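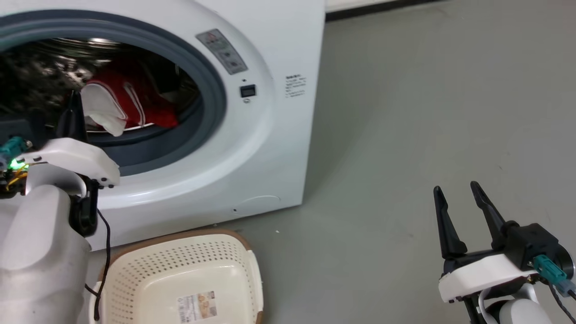 A success rate for robot laundry unloading is worth very little until you know what the person scoring it was willing to call a success. I've spent the past while rescoring other people's runs, and I keep meeting the same gap between the number in the table and what the arms did. Take the state where the white part of the garment droops over the lower lip of the gasket, with a gripper finger in front of it and the bulk of the red fabric still in the drum. I've seen scorers write "grasped" for that, "partial removal" for that, and nothing at all for that. Depending on which one you pick, a method goes up or down a table, and nothing in the write-up tells you it happened.

This page is the procedure we use at Larnthorpe to rescore washer-to-basket runs from recordings. It assumes a two-arm robot with parallel grippers, a front-loading machine, and a basket on the floor in front of it. It also assumes you have the raw recordings. If all you have is the highlight reel, stop here and ask for the rest.

What set this off

The Flullar method reports that it moves garments out of a front-loader after training on human-driven demonstrations. The headline was 100 successes in 129 runs. I wanted to believe it, and I still think the method does something. But the success rule was one sentence long: "the garment is transferred to the basket." Transferred by when? All of it? And what if there's more laundry in the drum? Yu-ting Kong and I scored the same recordings separately and came out with different totals, neither of them 100. We'd both followed the rule as written.

So, the steps.

Step 1. Write the rules before you open a single file

Decide what counts and put it on paper with the date. Ours is headed 2026-01-21 and hasn't been touched, even in places where I'd now like to touch it. If you watch ten runs first, you'll write rules that fit those ten runs, and you won't notice you're doing it.

Step 2. Replace the yes/no with stages

We use 6 stages. Each one gets a yes, a no, or a "can't tell."

Stage 1: a gripper touches the target garment.
Stage 2: the fingers close with fabric between them.
Stage 3: the whole garment clears the gasket.
Stage 4: the whole garment is below the basket rim.
Stage 5: the gripper lets go and moves away with no fabric hanging off it.
Stage 6: the drum holds no laundry.

Stage 3 is where most of the arguments are. A sleeve over the lip is not a garment out of the machine. Gaskets hold on to cloth, and a fold that looks free can be pinned at the back. Score it only when you can see the whole garment outside.

Stage 5 sounds fussy. Keep it. A gripper that reaches the basket and then lifts the garment back out on its way up is a failure in anybody's laundry room, and a rule that ends at "in the basket" will happily score it as a win.

Step 3. Define the load

Write down what was in the drum at the start. One garment and a full load are different problems, and a method tuned on the first tells you little about the second. Garments with similar colors are a nuisance too. If the drum holds several red-and-white items, you may be unable to say from the recording which one the robot was after. Mark the target as unknown and carry on. Do not pick the one it ended up moving and call that the target, which I have seen done in print.

Step 4. Scrub to the end, then keep going

Look at the last moment of each recording and note what the grippers are doing. A surprising share of files stop while the fingers are still at the fabric.

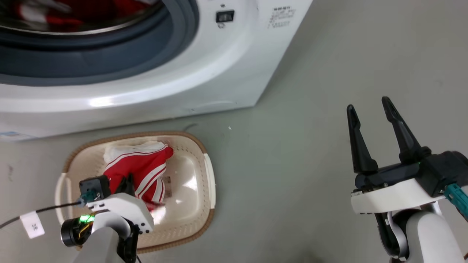 Left gripper at the red garment in the basket, right gripper open over the floor, red-and-white laundry visible in the drum.

If a file ended on that, our sheet would read as follows. Stage 4 probably yes, once you've checked that nothing hangs over the rim. Stage 5 can't tell, with the gripper still down at the garment. Stage 6 no. Under the one-sentence rule it's a plain success. I don't think the one-sentence rule is dishonest. I think it was written by someone who wanted to get through a long pile of recordings, and I sympathize, but it throws away the part a reader needs.

Watch the direction as well. A hand at a garment in a basket looks much the same whether it's putting the garment down or picking it up, and a single still won't settle it. Go back several seconds and watch it play. We had scored one run as a clean drop before Yu-ting pointed out we'd been looking at the reset.

Step 5. Keep track of which arm did the work

Note for each stage whether the left arm, the right arm, or both were involved. Papers like the word "bimanual." In plenty of recordings one arm does everything and the other hovers with its fingers spread. That may be fine for a small garment. It's still one-arm behavior on a two-arm robot, and it shouldn't be used as evidence that two arms help. If you want to claim they help, you need runs with the second arm parked, under the same starting conditions.

Step 6. Log every human touch

Anything a person does between the start signal and the end counts. Nudging the basket closer, tugging the garment toward the opening, stopping and restarting the controller. The Angelovski protocol allows "minor assistance" without saying how minor. We allow none. If somebody touched something, the run is marked as assisted and reported in its own row. The same goes for the basket position at the start. Mark it on the floor, and if there's no mark in the recordings, say in your write-up that you couldn't check it.

Step 7. Score twice, by different people

Use 2 scorers who don't talk until both are finished. Enter the results in separate sheets. We use Skilten for this only because it locks a column after you submit it, and any spreadsheet will do if you trust yourselves. Then compare. Don't average the disagreements away. List them by stage. If nearly all of them land on stage 3, your definition of stage 3 is bad, and that's useful to know before you publish a decimal point.

When you do settle a disputed run, write one line saying why.

Step 8. Treat "can't tell" as a result

The body of the gripper hides the fingers. The arm hides the gasket. A view from the head of the robot is often pretty good for the basket and pretty poor for the back of the drum. You will have runs where nothing in the recording answers the question. Report the number of those next to the successes and failures, and show the success rate both ways, with the unknowns counted as failures and with them left out. If the conclusion changes between the two, you don't have a conclusion yet.

What this won't give you

It won't tell you whether a method works on your machine, with your floor and your basket. Every run we rescored was the same kind of task in the same kind of setup, and stages don't fix that. It also won't tell you how fast the thing is, or whether anyone would put up with it at home. And it's slow. Expect to watch each recording more than once, and expect the authors of whatever you're rescoring to feel picked on. Send them your sheet before you post it. The Flullar people took it well and corrected two of our rows, fairly.

We haven't posted our own totals yet. The stage 3 disputes are still open, and I'd sooner be late with them.

Comments

Zlatko Dumitrescu
I agree with most of this but stage 6 seems harsh. If the task was "move one garment," an untouched second item in the drum isn't a failure. You're grading them on a test they didn't sit.

Reply from the author
Fair. Stage 6 gets reported but it only counts against a method that says it empties the drum. I should have put that in step 2. The abstract I was reading did say "unloads the washer" — I'd hold them to that.

gasketcase
Do you score a garment that lands half over the rim and then slides in by itself after release?

Yu-ting Kong
We score stage 4 at the moment the fabric is fully below the rim, whoever or whatever got it there. He wanted to mark those as "can't tell" and I talked him out of it.

mlowry
Tried this on our own recordings and our number dropped enough that my advisor asked if I'd broken the script. There is no script, it's me with a coffee. Would you share a blank sheet?

Reply from the author
Yes, it goes up with the totals. Until then just make a column per stage plus one for arm and one for human touches.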